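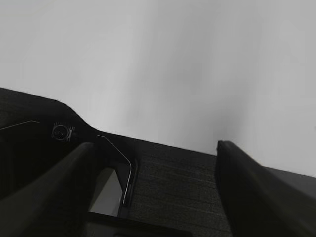
Our robotics club at Duden meets at 15 folding chairs' worth of ambition and one working arm. The club record for a task is 100 clean runs, set by Ekow Agbenyega, who mentions it. 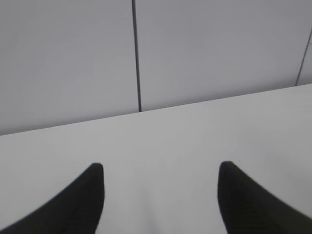
Cup week

I joined to meet people and have mostly met error messages. My gripper code is called Giris — it has opinions.

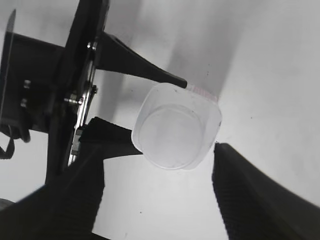
I still want to enter Fakgate in January. Ekow says to train on something boring, and a frosted plastic cup qualifies, pink band and all. My entry form is half filled in.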